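Benville Automation Users Board
Safety and Incidents > Unplanned stops and restarts
Thread: Unexpected downward motion after protective stop was cleared (bench cell)

avidal_benville
Posted 2021-11-21

I am posting this notice on behalf of the Benville shared laboratory, in accordance with our practice of reporting events that may concern other sites running the Flinov cell controller.

During a tissue-pulling task, the front arm entered a protective stop with the gripper a short distance above the tissue box. The operator inspected the cell, cleared the stop at the pendant and selected Resume. The arm was expected to hold position until the task was started again. Instead it moved straight down at reduced speed and pressed the gripper against the box until the force limit tripped a second stop. No person was within reach of the arm. No injury occurred and the tabletop was not marked.

The controller log shows that 42 queued motion commands were still in the buffer when the stop was cleared. Our preliminary finding is that the buffer is held during a protective stop but is not emptied, and that Resume releases it. The Zirnholm bridge software, which feeds the controller from our planning computer, continued to send commands during the stop.

The following measures are in effect at our site:
The bridge must be shut down before any protective stop is cleared.
Two persons must be present for any restart.
The front arm may not be used for unattended runs.

I would be grateful to hear whether other sites have observed the same behavior.

Aitana Vidal
Benville shared laboratory

linefault
Reply 1

Thank you for the report. Please state the buffer size configured on your controller. The default on our units is 512 entries. We reduced ours in August after a similar event, although in our case the arm moved sideways and came to rest against a fixture.

avidal_benville
Reply 2

The buffer was at the default of 512. I have no record of anyone at our site having changed it. The task and the bench arrangement are shown in the two views that follow.
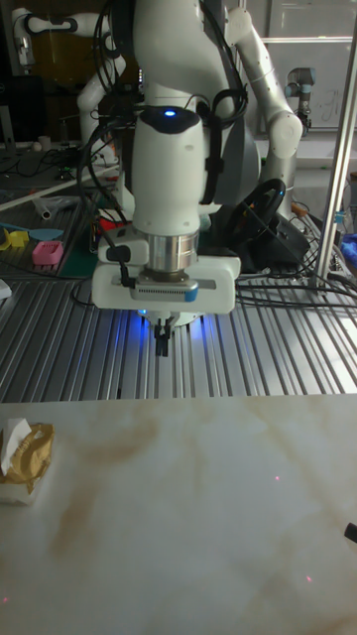
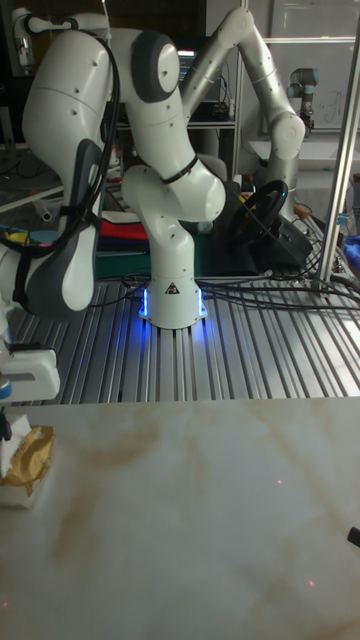 Front arm at the tissue-box station, Benville bench cell. Other arms are visible behind it in both views.

k_ostrander
Reply 3

I must disagree with the preliminary finding. Holding the buffer through a protective stop is documented behavior, and many users depend on it to continue a long path without starting over. The fault lies with the bridge, which should stop sending as soon as the controller reports a stop. To describe this as a controller defect will lead other sites to look in the wrong place.

I would also ask why the operator selected Resume when Clear and Hold was available on the same menu.

linefault
Reply 4

I do not accept that the matter ends with the bridge. A person who clears a stop is entitled to expect that the arm will remain still until a separate start command is given. If the manual permits motion on Resume, the manual should say so on the page that describes clearing a stop. In our edition it appears only in an appendix on path blending.

avidal_benville
Reply 5

Both points are noted. In answer to the question about the menu, the operator followed our written procedure, which specified Resume. That procedure was in error and has been withdrawn. I do not consider the operator to be at fault.

I did not intend to describe the event as a controller defect. The word used was "finding," and it remains preliminary.

mengal_support
Reply 6

Mengal maintains the bridge package for several sites on this board. We have reviewed the log that Ms. Vidal supplied. The bridge checks controller status every 2000 milliseconds by default. Commands sent between the stop and the next check will be accepted into the buffer. Sites may lower the interval to 100 milliseconds in the connection settings, and we advise that they do so.

k_ostrander
Reply 7

That is consistent with my view. I maintain that a status check on a timer is not adequate for this purpose at any interval. The bridge should subscribe to the stop signal directly.

mengal_support
Reply 8

The request has been recorded. I am unable to give a release date.

avidal_benville
Reply 9

We have set the interval to 100 milliseconds and replaced Resume with Clear and Hold in the procedure. The restriction on unattended runs stays in place until we have repeated the stop test on every arm in the cell. I will post the logs in this thread when the tests are complete.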